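Datasets / Language / Inport Vocabulary Notebooks / README

Inport Vocabulary Notebooks — data card
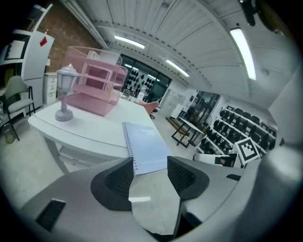 Spiral-bound notebook with a pale blue cover, on a white desk.

Summary

Inport Vocabulary Notebooks is a collection of word lists which adult learners wrote by hand while they were learning a second language. We typed the lists and put them in one table. The set has 1,245 entries from 242 notebook pages. One entry is one word or short phrase, together with everything the learner wrote next to it: a translation, a drawing label, a sample sentence, a question mark.

The set contains only text. Page scans are not distributed, see the section about privacy.

Why we made it

Most word lists for learners are made by teachers or publishers. They show what somebody thinks a learner should know. I wanted to see what learners choose to write down when nobody checks it. When I was learning English myself, I kept such notebooks for many years, and half of my words were about plumbing, for the reason that I worked in a shop for pipes. No textbook had them.

Where the pages come from

The pages were collected in evening classes in Dutano and Sorner. The classes in Dutano were for beginners, and in Sorner they were mixed. Learners could give as many pages as they wanted, and they could take out any page before the typing started. The last pages arrived in March.

Please be careful when you compare the two towns. The Sorner group had a teacher who asked the learners to write a sentence for every new word, and the Dutano group had no such rule. The difference in the column "sentence" comes mostly from this.

Files

entries.csv — the main table, one row per entry
pages.csv — one row per page, with the town and the level of the class
spelling_notes.txt — decisions about unclear handwriting
CHANGES.txt — list of changes between versions

All files are UTF-8. The separator is a semicolon, as many entries have commas inside.

Columns in entries.csv

entry_id: a number, stable between versions.
page_id: links to pages.csv.
headword: the word as the learner wrote it, with mistakes.
headword_norm: the same word in standard spelling. Empty if we could not decide.
gloss: translation or explanation by the learner. It may be in any language.
sentence: sample sentence, if there is one.
mark: underline, star, circle or question mark. More than one is possible, separated by a space.
crossed_out: yes or no. A crossed-out word is still typed if it can be read.

How the typing was done

Each page was typed by two people who did not see the work of the other. Then we compared the two versions with the Hubmann script, which is included in the folder tools. Where the versions were different, Carla Azar made the decision and wrote it in spelling_notes.txt. She also filled the column headword_norm alone, so this column has the habits of one person. For example, she always writes compound words apart when both forms are allowed.

We did not correct the glosses. Some of them are wrong — one learner has "kitchen" for "chicken" on 4 different pages — and we think the wrong ones are the most useful part.

Known problems

Pencil pages are harder to read than pen pages, and they have more empty cells in headword_norm.

Arrows between words are lost. Many learners connect opposites or word families with a line across the page, and we found no good way to put this in a table. If you have an idea, please write to us.

The order of entries on a page is from top to bottom, left column first. Learners who write in the margin later, or turn the notebook around and start from the back, break this order. Do not use entry_id as a measure of time.

Level in pages.csv is the level of the class and says little about the person. In Sorner nearly 2 levels could sit in the same room.

Privacy

Names, phone numbers and addresses are replaced by [NAME], [PHONE] and [ADDRESS]. Personal names inside sentences are replaced too, also when they were clearly from a textbook, because we could not always know. Handwriting can identify a person in a small town, and for this reason the scans stay with us.

What it is good for

Studying which words adult learners write down, spelling mistakes, and the way people explain a word to themselves. It is too small for training anything large. It should not be used to grade learners or to guess the first language of a person.

License and contact

Free for teaching and research, with a mention of the name Inport Vocabulary Notebooks. For other use, please ask first. Questions and corrections go to Carla Azar, preferably with the entry_id in the subject line. Corrections to headword_norm are very welcome, corrections to headword only if we have misread the page.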